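Why do shoes have rubber soles?

Look at the bottom of your shoes. You will probably find lines, dots or small waves. That part of the shoe is called the sole, and on many shoes it is made of rubber. But why rubber, and where does it come from?

Let us begin with a tree. The rubber tree grows in warm countries with a lot of rain. When a person makes a thin cut in its bark, a white liquid comes out slowly, drop by drop. The liquid looks like milk, but you must not drink it. Its name is latex. Workers collect it in small cups and take it to a factory, where it is made thick and pressed into sheets.

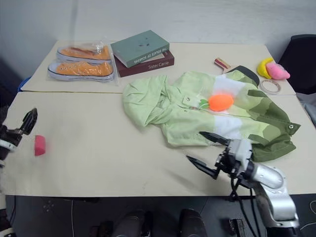

Aníbal Abreu

People in Central and South America knew about rubber for a very long time before anybody in Europe had heard of it. They made balls from it that could bounce. Some of them also put latex on their clothes to keep out the rain.

Later, people in other countries wanted rubber things too, and they had a problem. Plain rubber does not like the weather. On a hot day it becomes soft and sticky, like a sweet that you forgot in your pocket. On a cold day it becomes hard and it can crack. Imagine a pair of boots like this in July!

The answer was to mix the rubber with sulphur, a yellow powder, and to heat them together. This is called vulcanising. It is a difficult word, and it comes from Vulcan, the Roman god of fire. After vulcanising, the rubber stays strong and stretchy in summer and also in winter.

Why does it stretch? Rubber is made of very long, very tiny chains, much too small to see. When nobody is pulling, the chains are curled up like cooked spaghetti in a bowl. When you pull, they become straighter. When you let go, they curl up again. The sulphur makes little bridges between the chains, so they cannot slide away from each other.
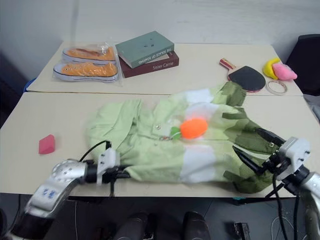

The same chains help when you run. Each time your foot hits the ground, the sole is squeezed a little and then it goes back to its shape, and your foot feels a softer bump. Rubber also grips. It pushes itself into the small holes of the pavement, and this stops you from slipping. The pattern on the sole gives rainwater a place to go.

Today a lot of rubber does not come from trees. It is made in factories from oil, and then we call it synthetic rubber. Many soles are a mixture of the 2 kinds.

Try it at home

You need a rubber band and a ruler. Put the band flat on the table and measure it. Stretch it gently beside the ruler, let it go slowly and measure it again. Has the length changed? Now leave the band in the fridge for one night and do the same test in the morning. Write both results in your notebook. Please keep the band away from your face.

New words

Latex: the white liquid from the rubber tree.
Sole: the bottom part of a shoe.
Synthetic: made by people, not found in nature.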